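Home > Guides > Drokar bench arm > Part 3: Fitting the parts plate and teaching the first picks

Part 3: Fitting the parts plate and teaching the first picks

Last revised July 31, 2025

By now you should have the arm bolted down, the gripper on the end of it and the wrist camera showing you a live view in the Sellari window. If any of those is still giving you trouble, do go back to Part 2 and take your time over it, as everything from here on leans on that work being sound.

In this part we fit the printed plate that holds the computer parts, and then we teach the arm where each of them lives. Set aside a whole evening for it. Sandrine Bodin and I did ours over two, with a good deal of tea in between, and we were glad we hadn't hurried.

What you will need

The printed parts plate with its holders (the files are on the Pilovport page)
T-slot nuts and bolts to suit your bench
A memory module, a processor and a drive, all of them old ones you won't miss
A set of hex keys, a soft cloth and a pencil

Caution: Please use scrap parts only. A gripper that closes in the wrong place can crack a circuit board before you have found the stop button, and it would be a great shame to lose a good one that way.

Fitting the plate

1. Switch the arm off at its supply and wait for the fan to stop.

2. Wipe the bench profiles down with the cloth. Crumbs of printed plastic love to settle in the slots, and even one under a corner will make the plate rock.

3. Drop the T-slot nuts in, lay the plate over them and start every bolt by hand. Leave them all slightly loose for the moment.

4. Square the plate up by eye against the slots, then tighten the bolts a little at a time, going from corner to corner. If you are printing in PLA, stop as soon as they feel snug. Ours split on the first try!

5. Draw a pencil line along one side of the plate. Should it ever get knocked, you will be able to put it back without teaching everything again.

6. Put the parts in their holders. The processor sits with an upright clip on either side of it, and it ought to lift out with two fingers and no wiggling. If it sticks, ease the inside faces of the clips with fine sandpaper — a stroke or two, then try it again.

Teaching the first pick

7. Switch the arm back on and open the Teach page in Sellari. Set the speed limit to 3, the slowest setting we would call usable, and leave it there until the whole routine has run cleanly.

8. Choose Jog and bring the gripper over the blue part, fingers wide open. Come down slowly until there is a finger on either side of it. Watch the live view as you go, but do look across at the bench itself every so often too, for the camera sits so close that it can flatter you about how much room you have.
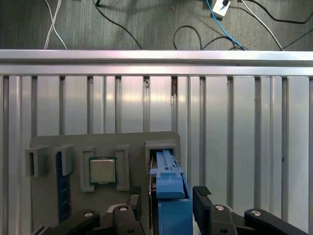

Figure 1. Gripper fingers either side of the blue part, processor in its clips to the left.

9. Press Save Point and give it a name you will still understand in August. We began with names like "new2" and regretted it very quickly.

10. Close the fingers in small steps until the pads meet the plastic, and save that as a second point. Set the grip force to 600 to begin with. Higher settings only squeeze the holder out of shape.

Note: If Sellari shows error 1403 at this stage, the gripper has met something before it expected to. Open the fingers, raise the arm clear and check whether one finger was coming down on the rim of the holder. Nine times in ten that is all it is.

Checking from further back

Nizar Darwish, who wrote the first version of this guide for our workshop, always insisted on a look from higher up before running anything, and I have come round to his way of thinking. A point that seems perfect close to can still send the arm across the top of its neighbours on the way there.

11. Raise the arm until the whole plate is in view and save this as Home.

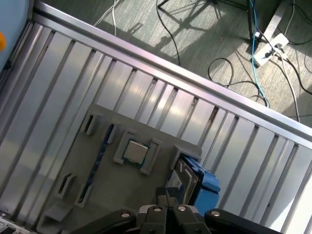 12. Run the routine from Home with your hand on the stop button. Let the arm go down, close, lift a finger's width and come back, and watch that it clears the processor clips on each pass.

13. If it passes too near to anything, add a point above the holder so that the last stretch is straight down. It makes the routine a touch slower, but you will sleep better.

Caution: Keep sleeves, hair and hot drinks outside the rail while the arm is moving. Make sure that no loose cable can be drawn up on to the bench.

14. Once the blue part comes and goes happily, repeat steps 8 to 13 for the memory module and then for the processor. Leave the processor until last. It gives the fingers the least to hold on to, and you will be much handier with the jog keys by then.

When all the points are saved, use Export to keep a copy somewhere other than the arm's own memory card. Part 4 deals with putting the parts back, where the fit of each holder matters a good deal more.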